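March, late, tired

Snack corner for the Getthorpe open day. Got the clear stepped stand out on the brown table. Snickers up top, chocolate chip shortbread on the right, little black boxes wherever they'd fit. Sunflower tub at the front. Spent $100 on bits, ouch. Still need a sign, and teh price cards.

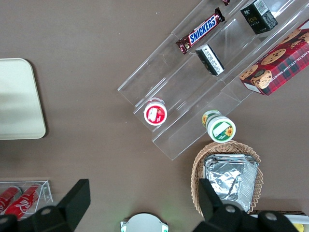

*Stand, sort of done. Basket below.*

Then the play food. Love the toy sandwich, three slices, frilly lettuce, all wrapped up in clear plastic like a deli one. White tray for that lot I think. Feet hurt. 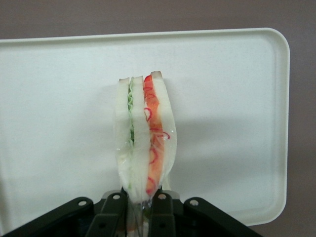 ## Tomorrow

Price cards!! Call Larnemau re the tablecloth. More tape. Bed now.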